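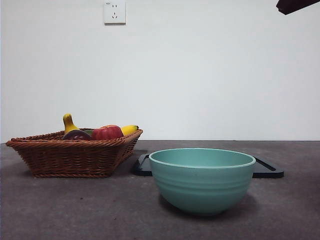
Boosted post gets plenty of likes but no orders, what am I doing wrong?

Karla Beltrán
I run the page for a small produce box business in Purkside. We deliver within town only, and orders come in through a form on our website. In December I boosted a post for the first time. I put in 300 dollars and picked the goal that said "get more engagement," and the picture was a plain one, a woven basket of produce on a dark gray tabletop with a green bowl next to it. The post got 1087 likes and a lot of heart comments. I got 4 orders, and two of those were from people who already buy from us. When I click on the names of the people who liked it, most of them live nowhere near here. I left the age range and the interests on whatever was already filled in. For location I typed in Purkside but I think there was a second setting under it that I didn't touch.

I have 100 dollars left to spend this month and I don't want to waste it. Should I boost the same post again with a different goal, make a new one, or forget about paid posts and just keep posting for free? I also have a Stalludon account that somebody set up for us last year for scheduling posts. I don't know if that matters.

Pacita Tolentino
You got what you asked for. If you choose engagement, the system shows your post to people who tend to like and comment on things. Those people are cheap to reach and a lot of them never buy anything. Your likes don't say much about whether the post was good or bad for sales.

With 100 dollars I would do the following.

Don't use the boost button. Go into the full ads manager and start a new campaign from there. You get more goals to choose from. Pick sales or leads if you have tracking on your order form. If you don't have tracking, pick traffic, and then choose landing page views, not link clicks. Link clicks includes everybody who taps by accident and backs out before the page loads.

Fix the location. Check what that second setting was. On some accounts it includes people who were recently in the area or who have shown interest in it, so you can end up paying for people passing through. If you get the choice, pick people living in the location. Also check whether there is a radius around the town, and pull it in to match where you deliver.

Take your current customers out. Export their emails, upload the list as a custom audience, and exclude it. A short list might not match many people, but it doesn't cost anything to try.

Put the price and the delivery area in the first line of the text. "Produce box, Purkside only" plus the price will get you fewer likes, and that's fine. People outside the area will scroll past it.

Run it long enough to get some data and don't edit it every morning. Changes to the budget or the audience can send it back into the learning stage. I ran ads for a bakery called Montoya and we spoiled our first two campaigns that way.

The Stalludon account makes no difference to any of this. It only schedules regular posts.

One more thing, fill out your own order form on a phone before you spend the money. Ours had a required field that was hidden behind the keyboard and we didn't find it for months.

dramar_dan
boosting is a waste of money imo. join the local town groups and post there, it's free. check the rules first, some only let businesses post on certain days

Karla Beltrán
Thank you both. The second setting was on "living in or recently in," so that was part of it. I tried the form on my phone and it works but the zip code box is very small. I am going to set up the traffic one tonight. Pacita, do I need the tracking code on every page or only on the form?

Pacita Tolentino
Every page. Put it in the site header once and it will load everywhere. Then set up a separate event for the thank you page that people see after they order, and next time you can pick sales as your goal.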